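Litness are streaming another full show from the vault this Wednesday, and it's the one fans have been begging for: the closing night of the Rumwood tour, all 25 songs of it, with the encore left in.

The band started putting old concerts online in the spring, first the tiny club sets and then the bigger outdoor dates. Rumwood has been traded among collectors for years as a muffled audience tape, so hearing it straight from the mixing desk is going to be a treat!

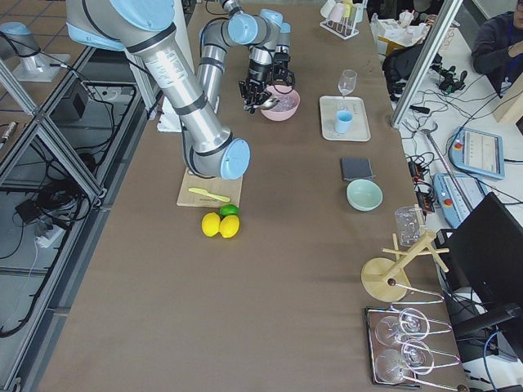 Issue 73

Singer and guitarist Getachew Endale let the news slip during a radio chat, then went on to talk happily about the night itself (he broke two strings in the first song and borrowed a guitar from the support act, Woldemariam, for the rest of the set). "I never gave it back properly," he said. "I think I still owe them a case."

The version going up has been mixed again from the original tapes, and it includes the long, slow take on "Plomine" that the band played only five times. If you know the song from the album, get ready – it stretches out to almost twice the length, with the crowd singing the last verse on their own. The hall held 1234 people that night and they sound like a whole lot more.

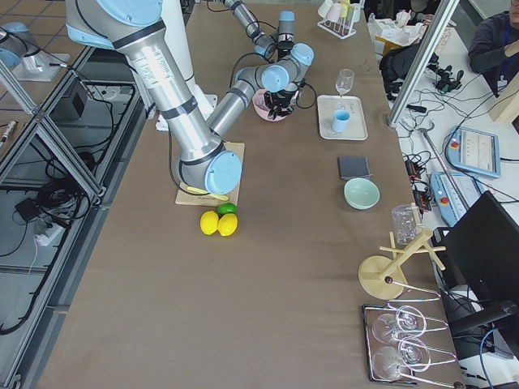

How to watch

The stream starts at 8 p.m. on the band's own channel and it's free, with a tip jar for the road crew. It stays up until the next show replaces it. Endale also says a live album drawn from the series is planned for July, on double vinyl and download, and the track list is still being argued over. Our vote goes to "Plomine," the long one, please!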